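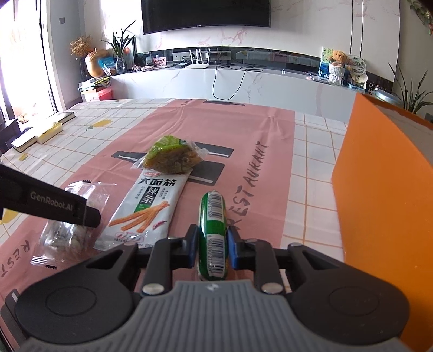 Mutiso tablecloth and Grollier table mat
Sold together or separately
Tater Table & Kitchen

Set of 2: one Mutiso tablecloth, one Grollier mat
Tablecloth length: 200 cm
Colours: white with orange lines and small yellow prints (tablecloth); pink with dark lettering and graphics (mat)
Availability: in stock at the Mamen warehouse

About the set

The Mutiso is a light, everyday tablecloth for a dining table or a kitchen table that does a bit of everything. It has a white ground with thin orange lines forming a grid. Small yellow motifs are scattered over the top of it, among them a pineapple with a green top. The print is spaced out, so there is plenty of white between the motifs and the cloth doesn't compete with plates or serving dishes.

The Grollier mat is laid over the cloth in the part of the table that gets the most use. It is pink, with the word RESTAURANT in dark capitals and dark kitchen-style graphics. We designed it for the spot where the groceries get put down, snacks are opened and the condiments live between meals. If something spills, lift the mat off and shake or rinse it, and the cloth can usually stay where it is.

The two were drawn by the same designer, Friederike Vogler, but they were not planned as a pair. Customers kept ordering them together, and from June we began packing them as a set. Both are still available on their own.

Choosing a length

The Mutiso comes in one length, 200 cm. Measure your tabletop before you order and allow for the drop you want at each end. For a longer table, two cloths can be overlapped in the middle with the mat covering the join. The grid lines make it fairly easy to get the second cloth straight.

On a round table the corners will hang lower than the sides. Some people like this. If you don't, fold the corners under and use cloth clips (not included).

Placing the mat

The mat can go straight down the centre of the table or on an angle. The lettering reads from one side only, so decide which side of the table faces the room before you set anything on it. It lies flattest after a day or two out of the packet – leave it unrolled with the print facing up and a few books on the ends.

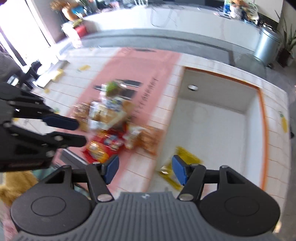 Packaged groceries on the Grollier mat, with the Mutiso cloth underneath. The pineapple print is at far right.

Care

Tablecloth: cool gentle wash, turned print side in. Line dry in the shade. Do not tumble dry. Cool iron on the reverse if needed.

Mat: wipe with a damp cloth and a drop of washing-up liquid. Rinse and dry flat. Do not machine wash and do not iron.

Chilli oil, turmeric, beetroot and pickling brine will mark both pieces if left overnight. Blot first, then wipe. For an old oil mark on the cloth, work in a little dishwashing liquid, leave for 14 minutes and wash as usual. Don't use bleach on the orange lines.

Neither piece is heatproof. Use a trivet or a board under saucepans, teapots and oven dishes.

Storage

Roll the mat with the print on the outside. Folding leaves a crease across the lettering that takes a long while to drop out. The cloth can be folded and kept in a drawer with your other linen.

What's in the packet

Mutiso tablecloth
Grollier mat
Care card

Food, tableware and furniture are not included.

Questions we get

Does the mat slip?
A little, on a cloth that has just been ironed. Once the table is set it tends to stay put. A strip of non-slip liner underneath will hold it if you have small children.

Can I get the mat in another colour?
Pink only at present.

Will the cloth fade?
It will soften slightly over time, the yellow first. Keep it out of strong afternoon sun if your table is beside a window.

Is there a matching runner or napkin?
No. A plain orange or plain white napkin goes well with the cloth.

Returns and faults

Unused items can be sent back in their original packet. Print faults and stitching faults are covered for 18 months from delivery. Send a photo of the fault and your order number to Ute Janssen in customer service, and she will arrange a replacement or a refund.

Page updated Fri 19 August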